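5 July 2026

Second evening with the Beltbridge trial. Goodall swears by it, but Goodall swore by the last one too. The demo has a gray arm, a drawer unit and a yellow box, all simulated.

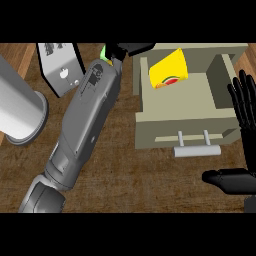

What does the license cost after the trial? It goes to 200 a month, per seat, with support billed on top.

Hadiza Bassey wants my verdict before she signs. I told her I'd want 20 runs on our own bench in Ondov first. Sales still hasn't called back.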